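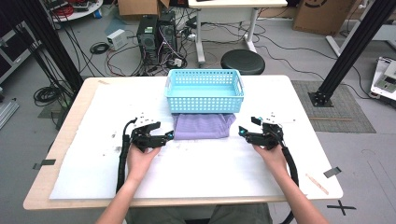

Projektbericht: Zusammenziehen und Wohneigentum bei unverheirateten Paaren
Seminar Familiensoziologie, Gruppe 5
Margaux Vidal, Yannick Jacquet, Mahnaz Naseri
Betreuung: Merja Saarela
Abgabe: 4. Juli 2025

1. Fragestellung

Wenn ein Paar zusammenzieht, zieht oft eine Person in eine Wohnung, die der anderen schon gehört. Wir wollten wissen, wie solche Paare die laufenden Kosten aufteilen und ob sie vor dem Einzug darüber sprechen. In der Literatur geht es meist um Ehepaare. Zu unverheirateten Paaren haben wir wenig gefunden, was zu unserem Thema passt.

2. Vorgehen

Wir haben einen Online-Fragebogen erstellt und über Aushänge und Verteiler in Arkville und Inwood verbreitet. Ausgefüllt wurden 179 Bögen. Dazu kamen 12 Interviews von je einer knappen Stunde, geführt von Mahnaz und Yannick. Jacqueline Baudry hat den Leitfaden vorab gelesen und zwei Fragen zum Thema Erbe gestrichen, die sie zu früh im Gespräch fand.

Die Interviews wurden getrennt geführt, also immer nur mit einer Person des Paares. Das hat die Terminsuche erleichtert. Allerdings fehlt uns damit in jedem Fall die zweite Sicht.

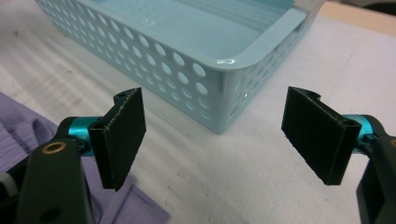

3. Ergebnisse

Die meisten Befragten zahlen der Partnerin oder dem Partner monatlich einen festen Betrag. Wie er genannt wird, ist verschieden: Miete, Beitrag, Haushaltsgeld. Schriftlich festgehalten ist er selten. In den Interviews war das Wort Miete mehreren unangenehm - eine Befragte sagte, sie wolle nicht die Vermieterin ihres Freundes sein.

Streit gab es eher über Anschaffungen und Reparaturen als über den Monatsbetrag. Ein Befragter hatte 2000 Euro zum neuen Bad beigesteuert und wusste nicht, ob er das Geld bei einer Trennung zurückbekäme. Gefragt hatte er nicht.

4. Grenzen

Die Stichprobe ist nicht repräsentativ. Studierende sind stark vertreten, Paare mit Kindern kaum. Frage 12 war missverständlich formuliert und wurde nicht ausgewertet. Die Transkripte werden im August anonymisiert und danach bei Merja Saarela abgelegt.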